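Agency workers at Plindell: your questions

Who is covered by the new agreement?
All 452 union members at the Grustville site, plus agency staff who have worked there for 21 weeks or more. The Ignacio depot has its own agreement.

Do I have to join the union to get the new rate?
No. The rate applies to everyone in your grade -- but only members can vote on it.
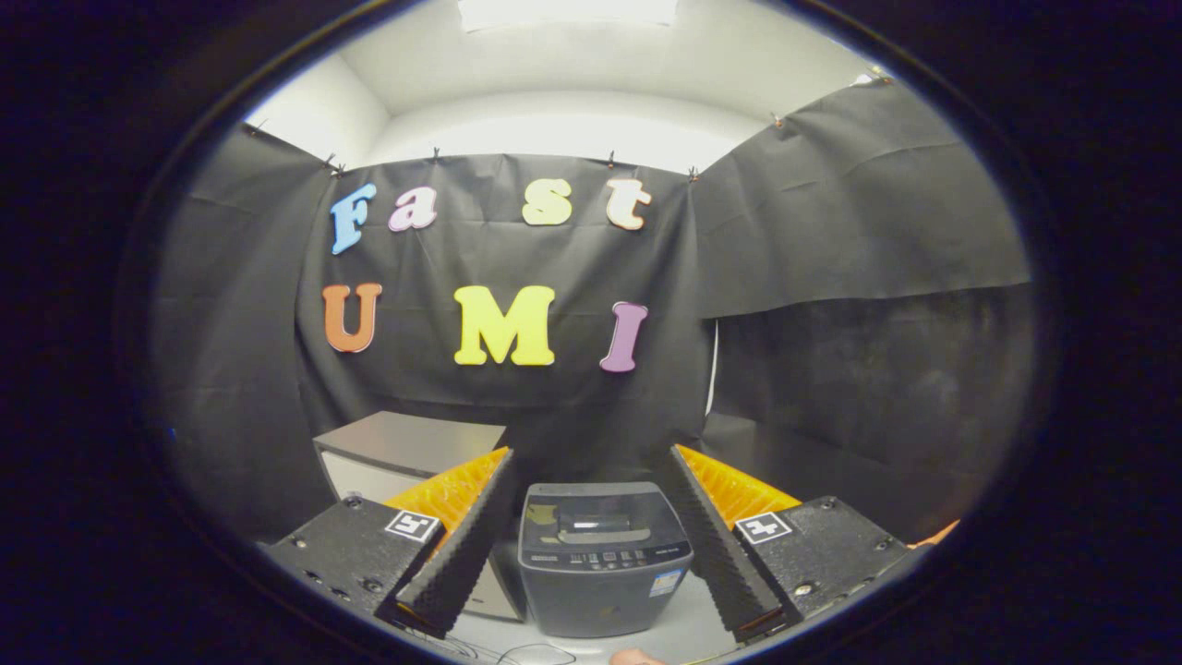

When does the back pay arrive?
In the May pay run. If yours is missing, keep the payslip and speak to a rep before you ring payroll.

I was moved over from Wustis. Does my service count?
Yes, if there was no break longer than 3 weeks. Bring your old contract.

Who are the reps?
Fumiko Yokoyama on days and Masaru Kuroda on nights. Both can be reached on extension 498.

Can I take a rep to a meeting with the agency?
Yes, for any disciplinary or grievance meeting. Ask as soon as you get the letter.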